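Massa al dente, conselhos moles: o que sobra quando se testam as regras da cozinha

Boletim de maio, secção Cozinha sem Fé
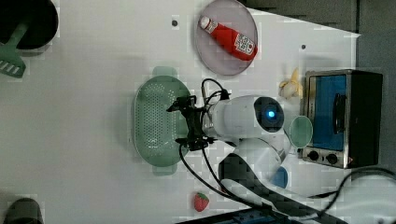 O sal na água

Começo pela regra que mais correio me traz. Todos os meses alguém me escreve a garantir que o sal se deita antes de a água ferver, ou depois, ou exatamente no momento em que aparecem as primeiras bolhas. Quem defende o antes diz que a água aquece mais depressa. Quem defende o depois diz que a água aquece mais depressa. Um dos dois grupos devia ter desconfiado.

A quantidade de sal que se usa para cozer massa muda a temperatura de ebulição tão pouco que nenhum fogão doméstico dá por isso. Deito-o quando me lembro, quase sempre com a água já a mexer, e mexo com uma colher. A massa precisa do sal na água porque temperar só o molho deixa o interior sem graça. É a única parte do conselho que mantenho.

Já a história de que a água deve estar "salgada como o mar" parece-me repetida por gente que nunca engoliu uma onda na Costa. O mar é intragável. Quem seguir aquilo à letra e depois juntar água da cozedura ao molho vai jantar torradas.

O fio de azeite

A minha mãe punha, a minha sogra punha, o folheto que veio com a panela Ovow que comprei no outono manda pôr. Diz o folheto que o azeite "envolve cada fio e impede a aderência". O azeite fica a boiar, que é o que o azeite faz em água, e só toca na massa quando ela sai. Para não colar, mexe-se nos dois primeiros minutos, altura em que o amido está mais pegajoso. Depois disso, um esparguete decente trata de si.

Há quem me responda que sempre pôs azeite e nunca colou. Acredito. Também deve ter mexido.

Dito isto, o azeite ajuda um pouco a conter a espuma em panelas demasiado cheias. Uma panela maior faz o mesmo e sai mais barata ao fim de uns meses, com o preço a que está a garrafa.

Quanta água, afinal

A regra do litro por cada cem gramas anda por toda a parte e confesso que a segui durante anos sem perguntar donde vinha. Na primavera experimentei com metade. Massa curta, panela larga, lume igual. Tive de mexer mais vezes e a água ficou turva, quase leitosa, ótima para ligar o molho. Na travessa não notei diferença. À mesa também não houve queixas, e lá em casa há queixas por menos.

Com massa comprida já não fui tão feliz. As pontas ficaram de fora mais tempo do que eu queria e o centro do molho de fios saiu colado. Para esparguete e linguine volto à panela cheia. Para penne, fusilli e parentes, metade chega.

Escorrer e passar por água fria

Passar por água fria lava o amido que faz o molho agarrar. Só o faço para salada, e mesmo aí com reservas, porque uma massa arrefecida no tabuleiro com uma colher de azeite (agora sim, o azeite) sabe melhor do que uma massa encharcada.

Quanto ao escorredor, tenho lido que os bons cozinheiros o dispensam e passam a massa da panela para a frigideira com uma pinça. Com esparguete, concordo. Com massinhas pequenas gostava de os ver. O escorredor continua a ser a maneira mais simples de separar a água do resto, desde que se tire primeiro uma caneca dessa água. Esqueço-me dela uma vez em cada três e fico a olhar para o ralo.

Desconfio, isso sim, dos modelos com promessas. O catálogo da Clindbridge anuncia um escorredor de "drenagem inteligente" por 42 euros. Tem furos. Os outros também têm. Há ainda na mesma página um conjunto de três tamanhos por 88 euros, e não consigo imaginar a refeição que exija os três ao mesmo tempo.

O tempo da embalagem

Aqui sou mais branda. O tempo impresso costuma ser honesto para quem come a massa logo, sem mais lume. Se ela ainda vai acabar no molho, tira-se dois minutos antes. O que não aceito é o teste de atirar um fio à parede. Um fio colado ao azulejo diz que a superfície está pegajosa, coisa que se sabe desde o início, e dá trabalho a limpar. Trinque-se o fio.

E o al dente não é uma prova de carácter. Quem gosta da massa mais cozida que a coza mais. Já me sentei a mesas onde se mastigava esparguete quase cru com ar de grande distinção.

Correio dos leitores

De Cevidton chegou uma carta a defender que a tampa nunca deve ir à panela porque "abafa o sabor". A água a aquecer não tem sabor para abafar. Tape até ferver, destape quando a massa entrar, para não transbordar. Poupa gás.

Outra leitora pergunta se vale a pena pagar mais por massa trefilada em bronze. Comprei um pacote da mercearia Athanasiadis e comparei com o do costume. A superfície é mais áspera e o molho de tomate prendeu-se melhor. Com manteiga e queijo não distingui uma da outra. Pago a diferença para o ragu e não pago para mais nada.

Por fim, um leitor insiste que massa reaquecida não presta. Na frigideira, com uma colher de água e lume médio, presta bastante. No micro-ondas, destapada, dou-lhe razão.

No próximo número: o arroz que se lava, o arroz que não se lava, e o folheto da Ovow outra vez, que tem uma página inteira sobre o assunto. Cartas para a morada habitual, e de preferência com o nome da receita no assunto.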